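About Norkum Repair & Resale 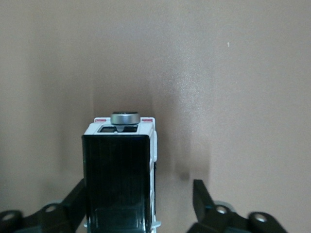 Norkum buys, mends and sells secondhand toys, mostly from the years when a child's toy box was expected to last through two or three kids. We started at a folding table in the Mosto indoor market and moved to our own shop on Pichon Street when the stock no longer fit in one car. Die-cast vehicles are still the largest part of what we handle. The small white van with the black rear door panel is typical of the boxy kind many customers ask for, and the two dark openings in its roof are the sort of detail collectors like to ask about before they buy. We also carry wooden trains, tin toys, dollhouse furniture and board games.

What we do

The shop floor holds 500 items at a time, all priced and out where you can pick them up. Another 3000 are in the back room, listed in a card index and on the computer by the counter. If you are after something particular, ask. It usually takes a few minutes to find out whether we have it.

Repairs are done on the premises. We replace axles, tires and clockwork springs, reglue dollhouse joints and clean battery contacts. We don't repaint old toys unless the owner asks for it, and when we do, the ticket says so and stays with the toy if it is ever sold again. Electric train sets are tested on our own track before they go home. Most jobs are ready in 10 working days. Springs can take longer, as we have them made to order.

Buying from you

Bring in whatever you have, in any condition. We make an offer at the counter and pay the same day. Boxes and instruction sheets add to the price even when they are torn. For a large collection we can come to the house, anywhere in Mosto or Bolten. We don't buy soft toys, car seats or anything with a recall notice on it.

Who we are

The shop was opened by Lorne MacDonald, who had spent his working life fixing sewing machines and still has the screwdrivers. He does the clockwork and most of the buying. Three part-time staff look after the counter, the listings and the mail orders, and one of them is usually in the back room, so ring the bell if the front is empty.

Loan boxes

Schools and day care centers in the county can borrow a box of sturdy toys for a term at no charge. The boxes go out in August and again after the winter break. Missing pieces are expected – please just tell us which ones.

Visiting

Norkum Repair & Resale, 3649 Pichon Street, Mosto. Parking is behind the building, entrance from the alley. We open at 10 a.m. There is one step at the front door and a ramp at the back.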